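Moving to a furnished room for the winter: what to bring by bus, what to send, what to buy there?

Asked January 30, 2020
Category: Moving and Housing
Viewed 66 times

Hello everybody. I hope this is the right category for my question, if not please move it.

In February I start a job in Skesmont and I have rented a furnished room in the old part of the town, near the river. The contract is for six months. I come from Laur by bus, with one change in Vostgate. The bus company permits one big suitcase and one small bag for each passenger, and for more bags they ask money and also they can refuse if the bus is full. I do not have a car and I do not drive.

The landlord wrote me that the room has bed, mattress, wardrobe, table and one chair. The kitchen is shared with two other persons. When I asked about blankets and pots he answered only "basic things are there." I asked again what is basic and he did not answer yet.

My questions are these:

Is it better to send my things by parcel before I arrive, or to buy them in Skesmont? I have seen that the parcel to Skesmont costs 23 for a medium box up to the weight limit, and I think I would need two boxes.

How cold is it inside the old houses? I am from the coast and I am not used to real winter. Do I need to bring my own heater?

Is there something that people always forget in the first week?

My budget for all of this is 100, it can be a little more but I prefer not.

Thank you very much in advance for every answer.

3 answers

Answer 1 (marked as helpful by the asker)

Hello. I made almost the same move three years ago, also to the old part of Skesmont and also by bus through Vostgate, so I will try to answer your questions in the order you wrote them. Please excuse my English, it is my third language.

About parcel or buying. I would send one box only. The shops in the center of Skesmont are small and for the household things they are expensive, and the big store is outside the town in the direction of Stillard. There is a bus to Stillard but on Sunday it does not go, and in the evening the last one is quite early. So if you arrive on Saturday night without a blanket, you will have two bad nights. I know this from my own experience. Send the box so that it arrives before you, and ask the landlord in writing if he can accept it. If he does not want, the post office keeps a parcel for some days and you can get it with your passport or identity card. Write your full name exactly as it is in the document. I had one letter missing in my family name and I was discussing at the counter for half an hour.

In the box I would put the heavy things which do not break: winter shoes, one towel, one pot with the lid, and your bedding. You can put socks inside the pot, it is a lot of free space that people forget. Do not send documents, medicine or the charger of your telephone. These must be with you in the small bag.

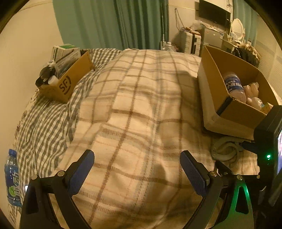 Bedding is the thing where I would not save money. "Basic things are there" meant in my case one thin cover and one pillow which was completely flat, and I slept in my jacket until I got something better. What you need is a sheet of the correct size, so please ask the landlord for the width of the mattress, a cover for the pillow, and a thick blanket. On top of it I recommend a second blanket of the simple kind, like a cream plaid one with brown and tan stripes, and underneath a cotton sheet, for example in small grey and white checks. Patterns like these are practical for a rented room, you do not see on them every small spot as you see on pure white. In the first days you will probably also use the bed as your table, with an open cardboard box standing on the sheet and things packed higher than the edge of it, and it is easier to be relaxed about this when the sheet is not your best one. Wash everything new one time before you use it. The washing machine in a shared house is often busy on weekend, so better do it at home before you go.

About the cold. The old houses have thick walls and they become warm very slowly. If the room was empty in January, the walls will be cold and it needs three or four days of heating until it is comfortable. After this it is fine. Do not bring an electric heater before you ask, in many contracts it is forbidden because of the old electric lines, and if electricity is divided between all tenants the others will be angry with you. What helped me more was a thick curtain and a long roll made from an old towel which I put in front of the door.

About forgotten things. I can say what I forgot: an extension cable (in my room there was one socket and it was behind the wardrobe), a light bulb, scissors, a small lamp for the night, and toilet paper for the first evening. Also take some food for breakfast, the shop near the river opens late.

One more advice. When you enter the room the first time, take photos of everything before you put down your bags, also the inside of the wardrobe and the floor under the table. Send the photos to the landlord the same day with a short friendly message. I did not do this and I paid for a scratch which was there before me.

With a budget of 100 you can do it, if you send one box and you do not buy pots.

I wish you a good start in the new town.

Answer 2

just buy everything in Stillard, it is cheaper than parcel. there is also a second hand shop next to the bus station in Vostgate, if you have over one hour between the buses you can look there. I got a good blanket and a kettle. closed on monday I think

Answer 3

I agree with most of the first answer, but I want to correct one point. The post office in Skesmont has changed the hours this winter and it is closed in the lunch time, so if your bus comes at midday you must wait. Check this before.

Also about the heating: ask the landlord if heating is included in the rent or paid extra at the end. In my house it was extra and nobody told me until the bill came in spring. It should be written in the contract, usually on page 2 where the costs are. If you do not find it there, ask him to write it by hand and both of you sign.

I do not know about the bedding, in my room it was everything there and it was okay.

Comment from the asker

Thank you all, this is very useful for me. The landlord now answered that the mattress is 90 wide and that he can take one parcel but not two. So I will send one box with the bedding and the shoes, and the pot I will leave at home. I have a question still about the second hand shop, is it on the side of the station where the buses to Skesmont leave, or on the other side?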